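Staltow Village Hall Association
Minutes of the general meeting held on August 30, 2026 in the small room

In the chair: Marlene Sperling
Minutes taken by: Gudrun Seidel

1. Minutes of the June meeting
Agreed and signed, with one correction. Item 4 should have said the side gate, and the front gate is staying as it is.

2. Matters arising
The noticeboard key has been found and is back on its hook. The letter to Pralham parish about the shared footpath was sent in June. No reply yet. Gudrun to write again.

3. Kitchen
The meeting went through what is to be kept when the cupboards are replaced. The wire dish rack stays. Two people asked for a second one so that washing up after the lunches can be done from both ends of the sink. Agreed, if one can be had cheaply.
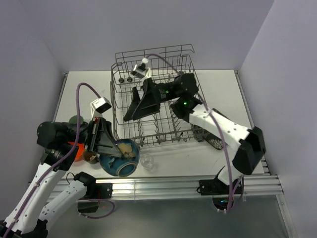
Item 3: wire dish rack, to be kept.

Parry have quoted 3523 pounds for the cupboards, worktop and fitting. Tiling is not included. The other firm did not send a figure. There was some discussion about whether to wait until spring, but the door under the sink no longer shuts and most people wanted to get on. Parry's quote accepted, 8 in favour, one against. Work to be done on days when the hall is not let.

4. Hire charges
Left as they are until the new year. The dance class has asked for an earlier start and can have it, provided they put the chairs back. Marlene has spoken to them about the chairs before and will do so again.

5. Roof and gutters
The gutter on the north side has been cleared and the downpipe refixed. Bill for 296 pounds passed for payment. There is still a damp patch above the stage - to be looked at after the next heavy rain.

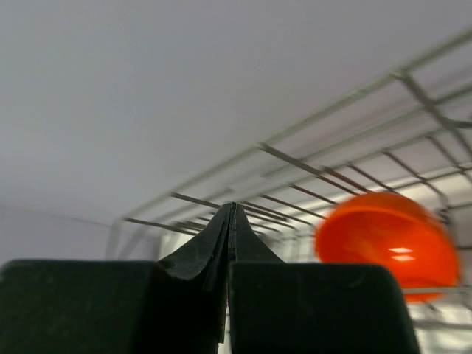 Photo: G. Seidel

6. Harvest supper
Tickets as last year. Soup, bread and cheese, then apple cake. Bradulum will play for the second half and have asked for a table near the socket. Anyone lending dishes should put their name underneath on tape, as several went home with the wrong people last time. The orange-red bowls are to be used for the soup, and the white ones kept for pudding.

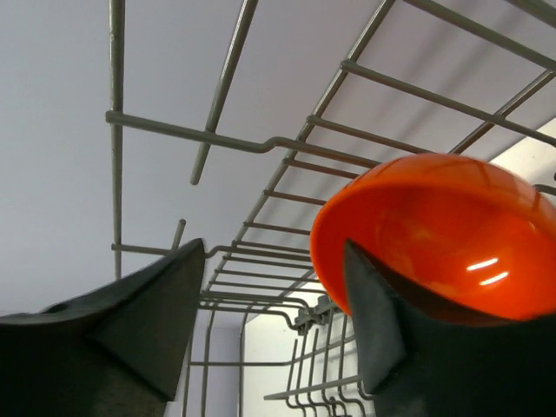 Item 6: orange-red bowl.

Setting up from two o'clock. Marlene has the list for the washing up and there are 3 gaps on it.

7. Any other business
The clock in the main hall is slow again. Gudrun to buy a battery.
A question was asked about dogs at the coffee morning. They may come in on a lead but must stay out of the kitchen.
The bins by the car park are being used by people from outside the hall. A sign was suggested. No decision.

8. Next meeting
Date to be fixed once Parry have said when they can start. The meeting closed at ten past nine.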